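**FOR RELEASE IN AUGUST**

# Nendavholm Public Library to Extend Hours and End Overdue Fines

NENDAVHOLM. The Nendavholm Public Library will end overdue fines on all books, magazines and recordings beginning in August, and will extend its opening hours at the main building and at the Stoka branch. The changes were approved by the library board at its summer meeting and apply to every cardholder, including those whose borrowing rights are now suspended.

Under the new policy, 2,234 blocked accounts will be restored without charge. Cardholders do not need to apply. Any balance made up only of overdue fines will be cleared automatically, and a letter confirming the change will be mailed to the address on file. Charges for lost or badly damaged items will remain in place, but may now be paid in installments or settled by supplying a replacement copy in good condition.

Loan periods are unchanged. Items not returned within 25 days of the due date will be billed as lost, and the bill will be canceled in full when the item comes back. Reminder notices will continue to be sent by mail, e-mail or text message, according to the preference recorded on each account.

The main building will remain open until 8 p.m. on four evenings a week. The Stoka branch, which has been closed on weekends since its heating system failed, will reopen on Saturday from 9 a.m. to 3 p.m. The book drop at Stoka will be emptied daily throughout the week. 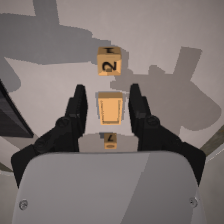
Aurelio Ayala told the board that fines had long fallen hardest on families with several children, who borrow the most books and have the least time to bring them back. He asked that the letters to restored cardholders be written in plain terms, with no mention of past debts on the envelope, and the board agreed to the request.

Income from fines has declined in each recent budget year and no longer covers the cost of collecting it. The board has therefore removed the item from its projected revenue. Staff hours previously assigned to billing will be moved to the circulation desk and to the evening shifts made possible by the new schedule.

The extended hours are supported by a grant from the Valdovinos Fund, which will also pay for 800 new titles over the coming year. Half of these will be placed at Stoka, where the children's and large-print shelves are in the greatest need of renewal. Residents may suggest titles on the cards available at either desk. Suggestions will be reviewed monthly, and those who leave their name will be placed first in line for any title purchased.

Delivery between the two buildings will be handled by Gavar under a renewed contract. Items requested before noon on a weekday will, in most cases, be ready for pickup at the other location by the following afternoon. Requests may be made in person, by telephone or through the online catalog. There is no charge for this service.
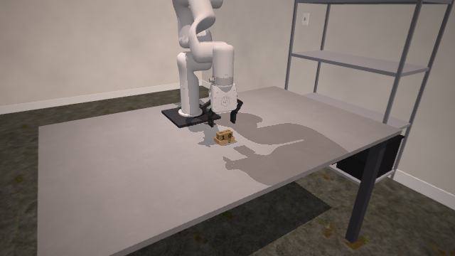 One resident of the Stoka neighborhood, writing to the board during the comment period, asked whether the absence of fines would leave others waiting longer for popular books. The board has replied that items with a waiting list may not be renewed, and that an account with an item billed as lost may not borrow further until the item is returned or a payment plan is in place. Waiting times will be reviewed after the first six months and reported at a public meeting.

The policy does not apply to materials borrowed from libraries outside Nendavholm. Those items remain subject to the terms of the lending library, and any charge it makes will be passed on to the borrower. Museum passes and meeting room keys are also excluded.

Cardholders who believe their account has not been restored should speak with staff at the circulation desk and bring their card or another form of identification. New cards are issued free of charge to all residents. Applicants under the age of 14 need the signature of a parent or guardian.

Copies of the full policy, the new schedule and the board's written replies to public comments are available at both locations.

**Media inquiries:** Office of the Director, Nendavholm Public Library, main building, second floor. The office is open on weekdays from 10 a.m. to 4 p.m.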